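Ticket 189 – Skindero, módulo de percepción
Estado: abierto
Prioridad: media

Hola, Hrefna: sigo con lo de las latas y creo que ya lo tengo bastante acotado. El planificador (Guslow) va bien, los dos brazos responden y no hay errores de control en el log. Lo que falla es la segmentación: con latas aplastadas dentro de plástico transparente, Skindero me devuelve una sola máscara donde hay varias piezas, ¡y encima a veces se lleva también el borde del recipiente!

Repetí la prueba 15 veces con la misma configuración y en 8 salió la máscara fusionada – demasiadas para echarle la culpa a la luz.
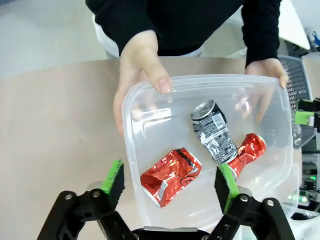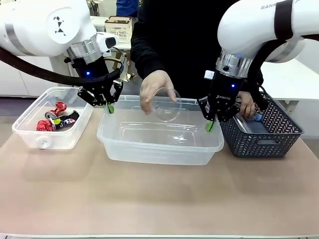
Primera: vista desde la pinza. Segunda: vista de la mesa, con las latas en el recipiente de la izquierda.

Lo que llevo probado:
– Bajar el umbral de confianza: peor, aparecen máscaras fantasma en los reflejos.
– Apagar el filtro de profundidad: mejora algo en la vista de mesa, nada en la de muñeca.
– Volver a la versión de enero: mismo resultado, así que no es cosa de la última actualización.

Me falta probar con los pesos de Oltik. ¿Me los puedes pasar? Te dejo los logs en la carpeta de Majali y no toco la calibración hasta que me digas.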